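Belt mistracking after splice replacement, short conveyor

kumuten_maint
Posted in April
Replaced the belt on one of our short conveyors with a Delix PVC, finger splice done in house. Since then it walks toward the drive side within 8 minutes of startup. Tail pulley is square to the frame by diagonal measurement. Tension is per the data sheet.
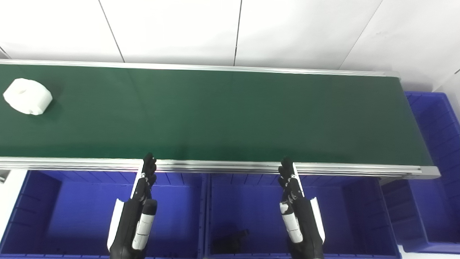
Tracking adjustment so far has been on the tail take-ups only, a quarter turn at a time with a full warmup between turns. It holds for a shift and then goes again. The side rails are grooved aluminum extrusion, so anything I add (guide blocks, a snub roller bracket) can bolt to the channel without drilling. I would still prefer to find the cause first.

Rami Khoury
Diagonals only tell you the pulleys agree with the frame. Put a level across both rails at each end. A twisted frame will pass a diagonal check every time.

kumuten_maint
Leveled it at 3 points. Within tolerance at the ends, slightly low in the middle on the operator side. Shimmed that foot. Drift is slower but still there.
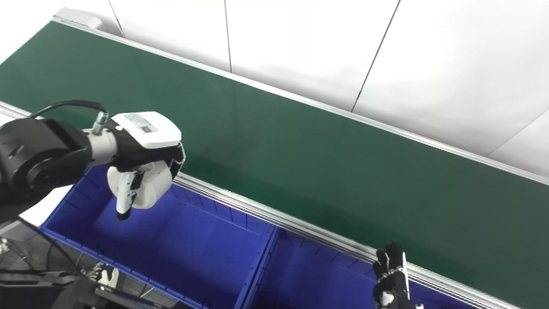
Bang replied that the splice was the more likely fault, and that a finger splice pressed even slightly out of square will pull the belt over once per revolution. Mark the belt edge, watch one full turn, and see if the offset repeats at the same spot.

Rami Khoury
Disagree. A crooked splice gives you oscillation. He is describing a steady walk to one side, which points to pulley alignment or buildup on the lagging.

Bang
It can do both if the belt was also cut with camber. I have sent back two rolls for that. Lay it flat on the floor and pull a string line along the edge.
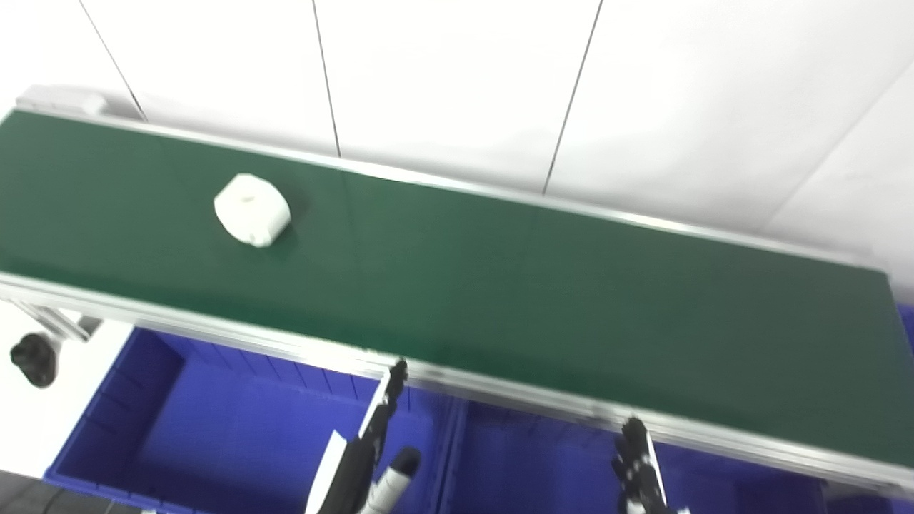
Conveyor, green belt, aluminum side rails.

kernix_tom
Check the crown too. Ours had worn flat after 18 months and no amount of take-up adjustment would hold it.

kumuten_maint
Will pull the belt and do the string line. Crown gets measured while it's off.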